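How to Plan for Robot Helpers

A robot that folds clothes has to learn how first. People can teach it with grippers they hold in their hands. Each gripper has two yellow fingers.
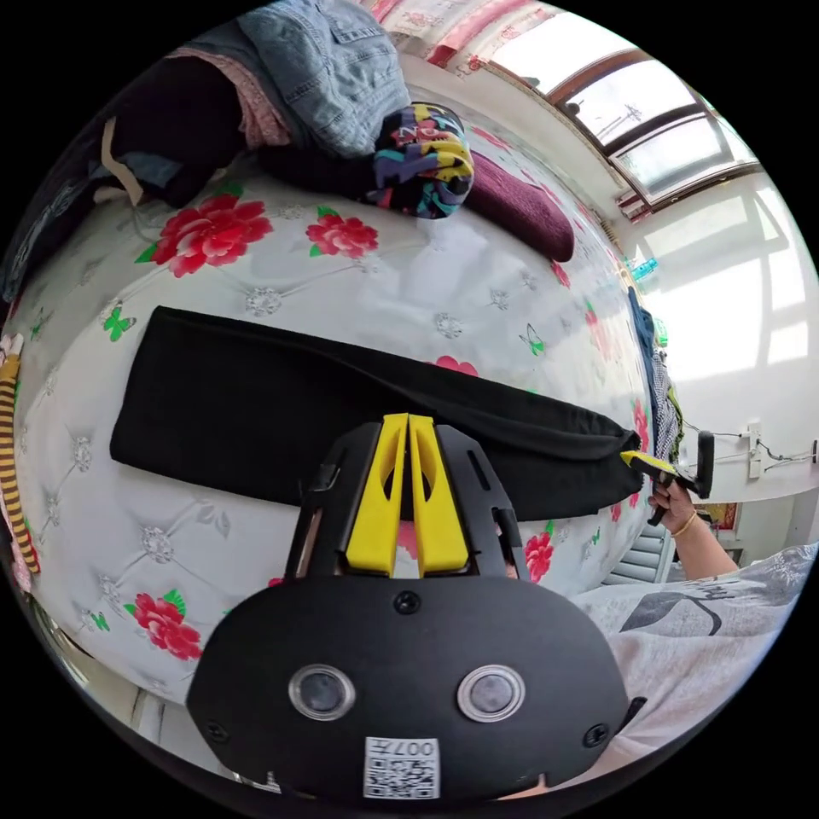 What goes on the list?

The team at Nolia started with grippers. A person has two hands, so they planned two for each person.

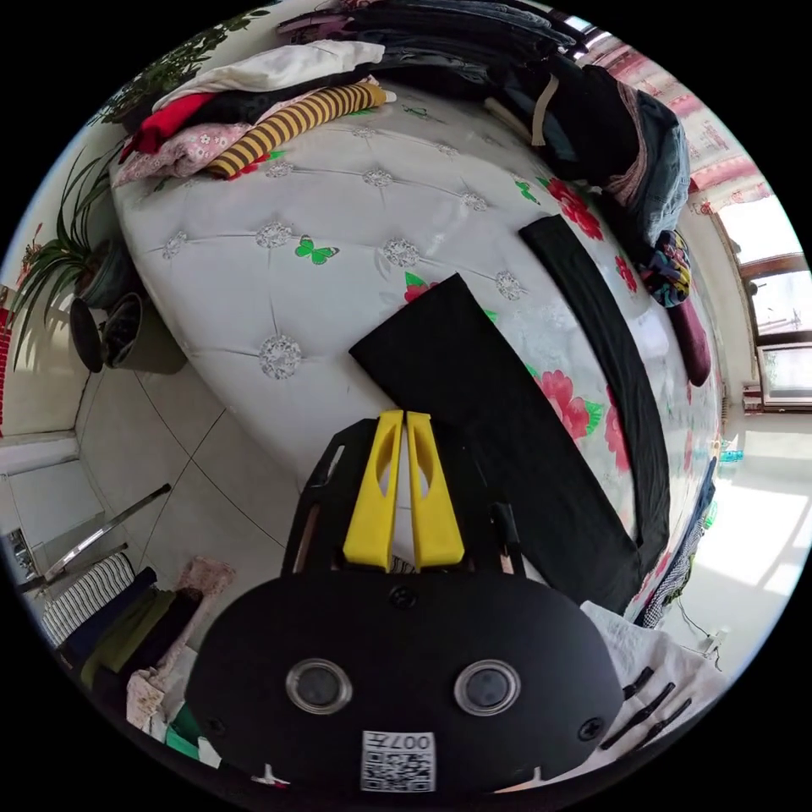
Next came spare parts. Fingers can wear out, so Nolia put 9 extra pairs in the budget, and 3 extra cables.

Then they planned for clothes. Socks, jeans and shirts all fold in different ways.
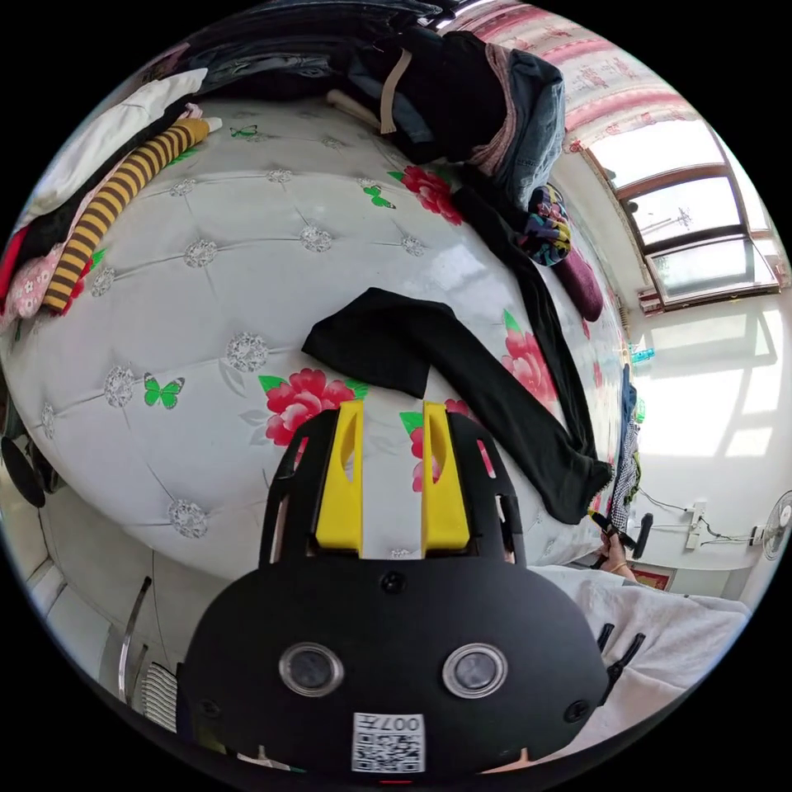

A gripper over the bed, with clothes piled at the far side.

Who decides?

Every team member wrote down what they needed. The first list had 15 things on it. There was money for 11, so four had to wait until January.

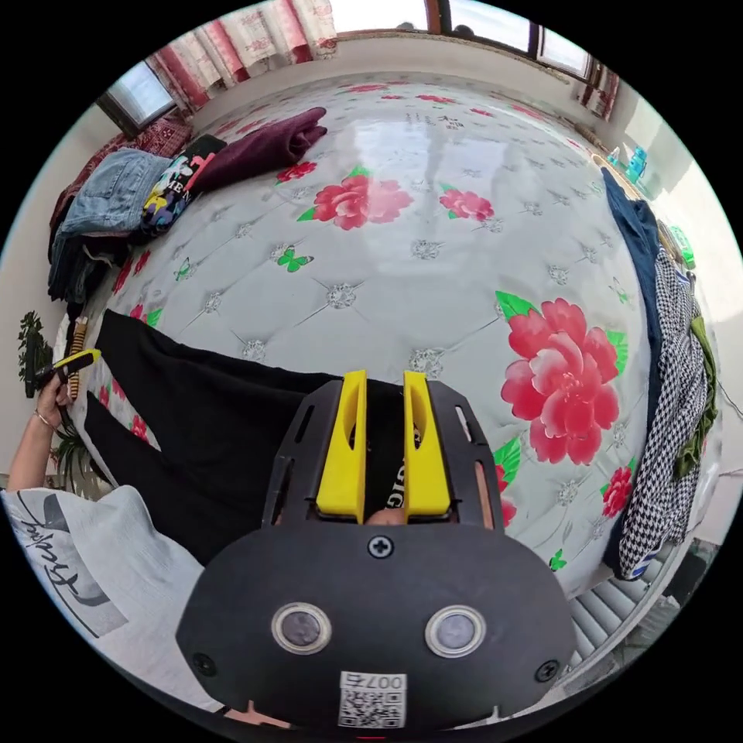

Nhi Huỳnh
Equipment planner, Nolia

Try it yourself. Pick a job at home and list the tools it takes. Mark the ones you need first.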